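Storing washed cotton caps and knit hats on a small metal stand

Asked by Wiebke Reinholz
Category: Household storage and laundry

I would be grateful for advice on the care and off-season storage of a modest quantity of headwear. The items belong to the Tullton walking club and are kept in a shared room on the ground floor. They consist mainly of washed cotton baseball caps in maroon, black and dark gray, together with soft pink knitwear for the colder months. The caps are lent to members during the summer and returned in August.

At present, returned caps are placed on a low green metal stand with a perforated top, which sits on a wooden table. Any that do not fit are left on the table. The stand was chosen so that air could reach the fabric from underneath. The following points remain unclear to me:

Should caps be stored crown-up or on their sides?
May caps be stacked one inside another without harm to the front panel?
Is it acceptable to keep fleece and knit items on the same surface as the caps?

I have consulted the printed care sheet issued with the caps, but it covers washing only. The room is dry and is heated in winter. A closed cabinet could be made available if this is the recommended course, although I would prefer to keep the current arrangement if possible. The items and the stand are shown here. 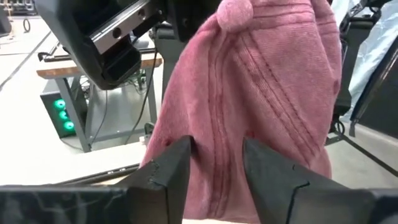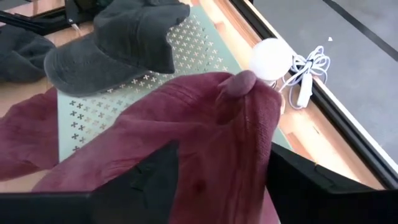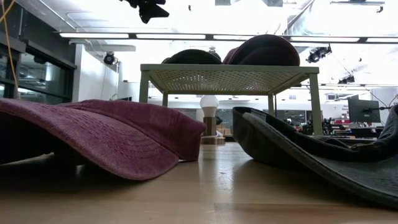

I should add that the caps are washed by hand in cool water before they are put away, and that they are left for 24 hours before anyone handles them again. A former member recommended a Skadgate hanging rack, which holds 19 caps by the closure at the back. I have reservations about this, as several of our older caps have weak closures. Replies from persons with experience in clubs or schools would be especially welcome.

Answer from Jarmo Peltonen
Marked as helpful

I was responsible for uniform storage at a school for a number of years and can address each of the three points.

Position. Caps should be stored crown-up on a flat surface, with the brim unsupported or lying flat. A cap left on its side for a few hours will come to no harm. Over a full winter, however, the weight of the crown may press a crease into the side panel, and in washed cotton such a crease is difficult to remove without steam. If table space is limited, give the crown-up positions to the newest caps.

Stacking. Nesting is acceptable provided that the caps are fully dry and that the stack is kept low. We set a limit of 6 caps to a stack. Above that number, the lowest cap tends to spread at the sweatband. Place dark colors together, as maroon cotton can transfer a slight tint to lighter fabric if any moisture is present. A sheet of plain white tissue inside each crown will help it hold its form.

Knit and fleece items. I would advise separating these. Fleece sheds fibers, and pink fibers on a black or charcoal cap are tedious to remove. Knitwear should be folded and laid flat in a cotton bag. It should not be hung from the upper edge, as the weight of the garment will stretch the fabric over time. If there is a pom-pom, place it at the top of the bag where nothing rests on it.

A perforated surface is suitable for drying. For storage lasting several months, I would lay a clean cotton cloth over it, so that the edges of the holes do not leave marks on the underside of the brims. Dust will also be a concern on any open stand, and a second cloth laid loosely over the caps is sufficient protection. A cabinet is not required in a dry room.

With regard to the hanging rack, your reservations are well founded. Please do not suspend a cap by a closure that is already weak.

Answer from Kwesi Mahama

Use a cabinet. We hold almost 1,000 pieces of clothing at our center and everything is behind doors. Open storage attracts dust and people borrow things without signing for them. Closturix boxes also work, but they are expensive and the lids crack.

Answer from Oskari Turunen

I agree with the first answer in most respects. I would add one matter concerning brims. If a brim has become frayed along the rim, trim the loose threads with small scissors before storage and do not pull them. A worn brim can be bound with matching cotton tape, but the work is only justified where the crown is still in good condition.

I would also suggest checking older caps for a cardboard insert in the brim. These should be sponged clean only. Immersion will soften the insert and the brim will not recover its curve. Modern caps generally have a plastic insert and may be washed as you describe.

Comment from Wiebke Reinholz

I thank all three contributors. The knitwear will be moved to cotton bags and the stand will be retained for the caps. I will raise the question of the older brims with Eetu Hirvonen, who keeps the purchase records.

Contact the moderators | Copyright Kiiskinen Community Help | Back to top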